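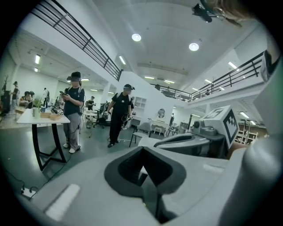 Elsa Räsänen wrote in under my last post to say I was being unfair, and that if I wanted to know why everybody in this line of work talks about numbers first, I should go and watch an afternoon of it. "You keep asking what it learns," she wrote. "Ask what it gets fed."

So I went, on a Monday, to the Prerkgate floor where the Flesska set is being gathered. I still think she's half wrong.

The number came up before I had my coat off. They have 2863 examples so far. Cristian Flores told me this with some pride, and I asked him 2863 of what, and he said "tasks," and I asked whether picking up the same cup in the same spot twice was one task or two. Two, he said. I wrote that down and underlined it.

What I saw was people in headsets walking around, cables on the floor, and white cubes with black patterns on them so the software can work out where a hand or a tool is. Fine. I have no quarrel with the tracking. It's probably the most solid part of the whole business. My trouble is with everything that happens before the tracking starts: who picks the objects, who decides when a try was bad, who throws the bad ones out. At Flesska the rule is that a clumsy try gets deleted. I asked to see one and couldn't, for obvious reasons.

But a clumsy try is where you'd find out what a person does when the thing slips. Take those away and you've taught your system that nothing ever slips. Then it goes to somebody's kitchen and we all get to watch.
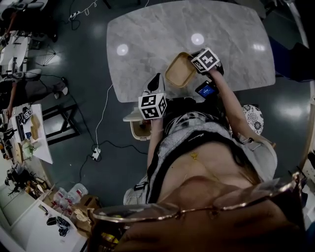
Marker cubes at both wrists, phone on the forearm, one hand on the tray.

I was also told that 1000 good examples of one job is plenty. Plenty for what? The Panicker people said the same thing in a talk I sat through in November, and their chart had 14 objects on it, every one of them something you could lift with two fingers. Tratham at least admits its set is mostly tabletops.

To be fair to Cristian, he didn't dodge. He said they'd like more rooms and more kinds of hands, and that rooms cost money. He also said the deleting rule is older than he is on the project and he'd argue against it if anyone asked him. I'm asking somebody to ask him.

Elsa, I did what you said. I know what it gets fed now. I'd like to see the list of what got scraped off the plate, and if Flesska ever puts that out I'll read the whole thing and post about it here.

Print this post
E-mail this post to a friend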